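Reading Dunelthorpe in two sittings
January 2, 2024

I finished Dunelthorpe last night, all 500 pages of it.
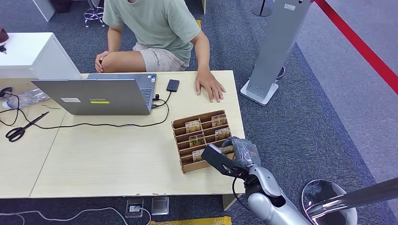
The story opens in 1843, when a doctor is sent to the port of Ulach to look into a fever. Four patients die in the first chapter, and none of them had met. I guessed the well. I was wrong - it was the bread.

The middle drags, mostly the court parts. The last two chapters make up for it. The sequel is due in April and I plan to read it.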